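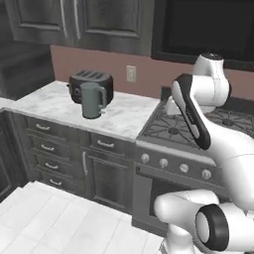 Adel Helmy wrote on 17/06/2022:

> Dear all,
>
> I have now read the exhibitor rules for the Oltham Open Studios trail twice, and I still can't find the part that says who picks the order on the map. Last year I was number 88. The year before I was number 91. I make large, cheerful ceramic birds and I would like, once before I die, to be seen by someone who isn't already carrying a lamp.
>
> Could the organizers please tell the list:
>
> 1. How are the numbers given out?
> 2. Why does the trail start at Gaber Hall every year, when half of us are on the Sodby side of the river?
> 3. Is it true that we're going to be juried by a website?
>
> I would also like to register a complaint about the arrows. I'll send that separately. It is longer.
>
> Adel

Hi Adel, hi everybody,

Thanks for this, and for holding back the arrows. I'll take your three in order and then wander off into a few things other people have asked me in the parking lot at Gaber Hall, which seems to be where most of this group's business gets done.

1. The numbers. There is a system, and I'm sorry to say it's me. I start with my finger on the front door of Gaber Hall and go clockwise until I run out of artists or coffee. You live in the last street before the finger gets home. It was never meant as a comment on the birds, which I like, and one of which is currently frightening my nephew.

I agree it's a bad system. People do the first twenty or so stops with real energy, buy something awkward in the thirties, and go home. So this year the finger starts on the Sodby side and goes counterclockwise. By my reckoning that puts you somewhere in the first ten. If you sell out by noon and have to stand in an empty shed being polite until five, please remember that you asked.

The people who will now be at the tail end have already written to me. One of them wrote in verse.

2. Gaber Hall. We start there for the toilets. I've heard the argument that the old ferry office in Sodby has more charm, and it does, and it also has one bathroom with a door that opens onto the street. If somebody can get us the school lot and the school's bathrooms for the weekend, I'll gladly move the welcome table across the river and never mention it again. I wrote to the school in the spring and got a very warm reply about recycling.

What we can do is have two welcome tables. The second one needs two people on it, both days, ten to four. They get a folding chair each and the good umbrella.

3. The website. Yes and no, mostly yes. We had 471 applications for 100 places. The old way was to print everything out, spread it over the floor of the upstairs room and walk around in socks, and the last time we tried that somebody opened a window. So applications are going through Finura, which shows each juror one set of work at a time with the names hidden. The jurors are still people. There are five of them, none of them is showing this year, and they score on their own before they meet and argue.

Known troubles with Finura so far:

– It rotates some photos by itself. If you make tall things and they appear to be lying down, write to me and I'll turn them back up. One juror gave a very high score to a floor lamp she had taken for a bench.

– It won't take a statement with an accent mark in it. I've been told this is being looked at. In the meantime, those of you with accents in your names are coming through as question marks, which does at least help with the hidden names.

– If you got the email saying your application was "incomplete," and it was complete, ignore it. If you got the email and it really was incomplete, please don't ignore it. I realize the two emails are the same.

Results go out in the first week of July. Please don't ask the jurors before that. They've been told to talk about the weather, and one of them is already bad at it.

Now the rest.

Money. The fee stays where it was. We have 3,280 dollars in the account after the insurance, and the map is the next big bite out of it. The printer has quoted for the same folded map as before on the same paper. Several people have asked for thicker paper. Several others have asked for no paper at all and a phone thing. I stood at stop 40 last year and watched a couple try to pull up the route on a phone in full sun, turn around three times, and walk into a yard sale. They were very happy there, I should say. We're printing the map.

We were left with around 300 maps at the end last time, so the print run is coming down a little. If you have a box of old ones in your garage, please don't put them out. A man followed one in good faith to a pottery that is now a dentist.

Signs. Every studio gets two yard signs and a number card. Last year's number cards are no use to you now that everything runs the other way, so please don't save us the trouble by reusing yours. I know it feels thrifty. We'll have two 14s.

Parking. Sodby Lane is residents only on both days. The residents would like you to know that they have clipboards.

Demonstrations. If you want a demo listed on the map, I need the time and one line about it. One line. What I had from one member last year was four paragraphs on the history of indigo, and it was very good, and it went on the map as "Dyeing, 2 pm."

Music. The string trio can do one afternoon outside Gaber Hall. The accordion gentleman has offered to do all of both days, anywhere, for nothing. I've thanked him and said we're still working out the layout, so if he asks you, we're still working out the layout.

Shared studios. If there are three of you in one building you can have one number or three, but you have to agree before you tell me. I'm not going to be brought in on it again.

Adel, send me the arrows. I've read the whole archive of this list, back to the long thread about cheese, and I'm sure I can manage. If part of it concerns the arrow at the bottom of the hill that pointed into the river, that one has been dealt with, and the family was very nice about it.

Sign-up for the second welcome table is by reply to me, off list please. Last time everybody replied to everybody and we lost two members and a printmaker.

Coordinator, Oltham Open Studios

P.S. Whoever left a casserole dish in the upstairs room at Gaber Hall, it's blue, it's clean, and it goes to the first person who can name what was in it.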